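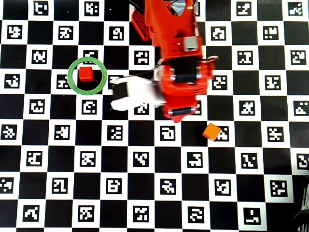

Week 2: Color against pattern

Welcome back, everyone, and thank you for the lovely kitchen sketches! Today we stay with the question Lucienne Langlois raised last time – why a cushion that looked so lively in the store goes quiet once it's home on the couch. Color never sits by itself, and the eye keeps comparing it with whatever is next door.

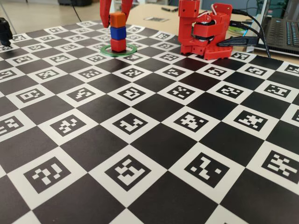
Orange over blue over red.

Blue beside orange is our old friend the complementary pair, and each makes the other seem stronger. Orange and red are neighbors on the wheel, so they get along more gently. 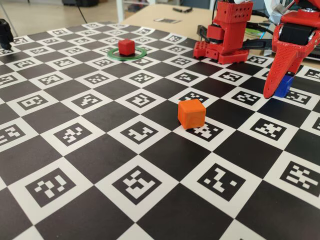 2.1 ACCENTS ON A BUSY GROUND

A black and white ground has plenty of contrast but no hue, so even a small warm accent carries a long way. Try it at home with a checked dish towel and a piece of fruit, and please do take your time over it. 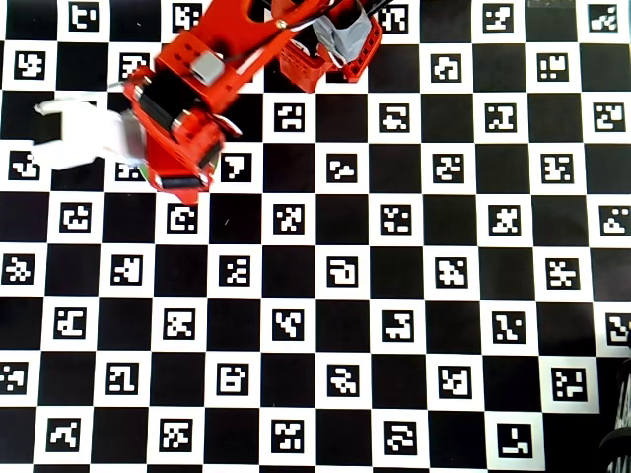
Checkerboard at a slight tilt, with red.

For next time, read chapter 8 and bring two fabric scraps, one plain and one patterned (old shirts are wonderful for this).

Vemlow Evening Classes | Contact the office | Back to top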